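Girkitz round mesh bin - quick review

Posted by Halina Kwiatkowski, November 6, 2022

Short one, got a bus to catch. Had this bin since February and it does the recycling corner by the back door. Plastic bottles only, cans go elsewhere. Replaced a Vemine pedal thing with a lid that stuck. No lid on this. Good.

Mesh is the selling point. Small diamond openings, so you can tell when it's filling up without walking over. Greyish with a green tinge in some lights, bit of a rainbow sheen if you look at it close. Solid metal band round the bottom edge, which I like - the last mesh one I had was bare wire at the base and scratched the lino to bits.

Bag sits over the rim. No ring or clip to hold it, you just fold it down, and mine stays put if I pull a decent cuff over. Thin bags are fine. I use the yellow-green see-through ones from Rirkum, a roll of 16.

Size is my main moan. Drink bottles don't stack, they go in at all angles and you're full before you know it. Squash them first. Caps back on or they puff up agian. 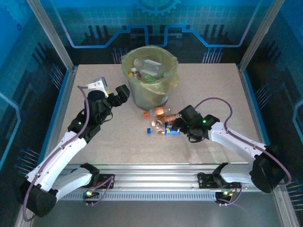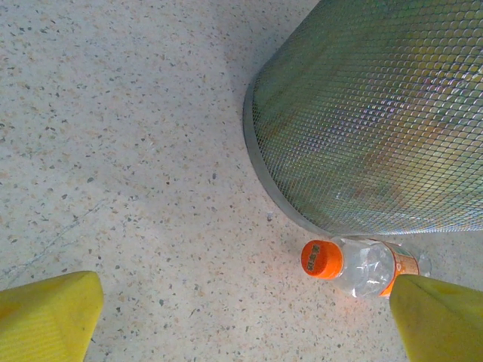
Good and bad

Good: light, easy to wipe, doesn't hold smells like the old plastic one did. Wide open top so the kids can chuck things in and mostly hit. Looks alright on a speckled floor, doesn't show the dust much.

Bad: fills fast with bottles. Dust gets in the mesh, needs an old toothbrush now and then. No handles, so carrying it out full is a two-handed job. And anything sticky drips straight through if the bag splits - rinse your bottles, I didnt once and regreted it.

Would I buy again? Yes, but the next size up if Samarakoon get it back in stock. Four stars. Fine for a small kitchen or under a desk, too small for a big family.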